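Jobs > Household and cleaning > Part time

Table helpers wanted for washing-up and tidying tasks

Dec 2, 2023 - by Catalina Rivadeneira

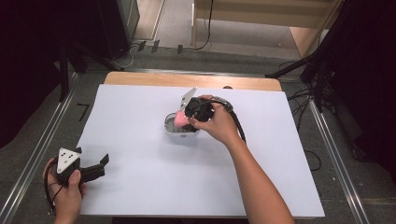 What will I do during one shift?
You will do small kitchen tasks at a table, like taking a sponge to a bowl, wiping, and putting things back in their place. Each task is short and you repeat it many times, with a pause after every 39 repetitions.

Soswood is looking for 5 people to join us at our Raltance rooms from February. We want to learn how people handle simple objects of the home, so we need calm and regular hands. Experience in cleaning or kitchen work is welcome but it is not required.

You should be able to sit or stand at a low table for two hours, use both hands, and follow a written list of tasks in English. Please tell us if you are left-handed - we need both kinds.

The pay is $57 per shift, paid each Friday. Shifts are in the morning or in the afternoon, you can choose. Tea and coffee are in the kitchen at the end of the corridor.

To apply, write a few lines about yourself and leave them at the Soswood desk, room 311, or send them by post with the word "Table" on the envelope. We answer to every person.

Comments

Anozie: Can I do two shifts on the same day?

Catalina Rivadeneira: Two is possible, with one hour of rest between them.

marlow_k: Is there parking near the building?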